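Prerkness Vacuum Storage Bags: User Guide
Section 3: Filling, sealing and storing
Aug 7, 2023, by Justinas Petrauskas

This section covers the large and medium bags (model 1312) with the round valve. For the hanging bags, see Section 5.

Before you start

Wash and fully dry everything you plan to store. Damp fabric will smell after a few weeks and may grow mould, even in a bag that has kept its seal. Close zips and remove brooches, pins and loose hangers.

Caution: Keep all bags away from babies and children. A plastic bag can cause suffocation. Do not use the bags for food, leather, fur or live plants.

Filling the bag

1. Lay the bag on a clean, flat surface with the valve facing up.

2. Open the zip seal along its full width. Put the slider to one side where you can find it again.

3. Fold each item to a size that leaves a gap of 11 cm between the contents and the seal. Blankets and throws go in best as one flat bundle.

4. Stop at the fill line printed on the side of the bag. Overfilled bags pull at the corners and let air back in.

5. Spread the contents so that nothing thick sits under the valve.

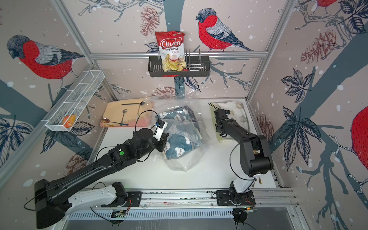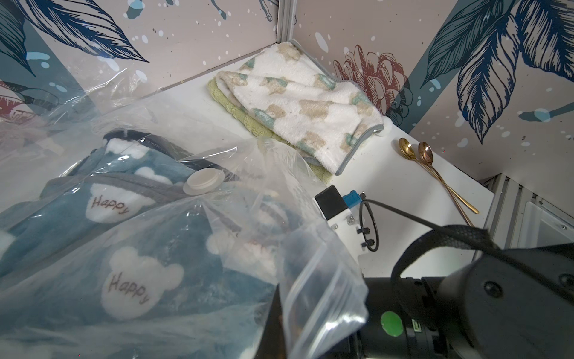 Fig. 3.2 (second picture): Folded fleece blanket in a clear bag, valve cap on the upper surface.

Sealing and removing the air

6. Press the seal together by hand from one end to the other. Fit the slider and run it across twice.

7. Check for hair, threads or fluff caught in the seal. If you find any, open the bag, wipe the seal with a dry cloth and repeat step 6.

8. Lift the valve cap. Hold the end of the vacuum cleaner hose flat over the valve. Use the hose without a brush or nozzle.

9. Switch on at a low setting. Stop when the bag no longer shrinks. Do not run the cleaner for longer than this, as it may overheat.

10. Take the hose away and press the cap down at once until it clicks.

Note: If you use the Cestex hand pump instead, follow steps 1 to 7, then turn to page 17 for the pump instructions.

Storing

Keep filled bags out of direct sunlight and away from radiators. Do not drag them over rough shelves or stack anything sharp on top. Bags stored under a bed should lie flat.

Down and feather items should not be reduced to less than half their normal thickness. Take them out every six months and let them air for a day. We suggest doing this in March, when winter bedding is changed over.

If the bag fills with air again

A small amount of air coming back in the first day is normal. If the bag is fully loose by the next morning, check the seal first, then the valve cap. Small holes can be covered with the clear patches supplied. Replace the bag if the seal itself is split.

Related sections
Section 2: Choosing the right bag size
Section 4: Cleaning the valve
Section 5: Hanging bags
Spare sliders and patches

Prerkness Home Storage, Unit 17, Baloyi Road, Trusavby | Contact us | Copyright Prerkness. All rights reserved. | Back to top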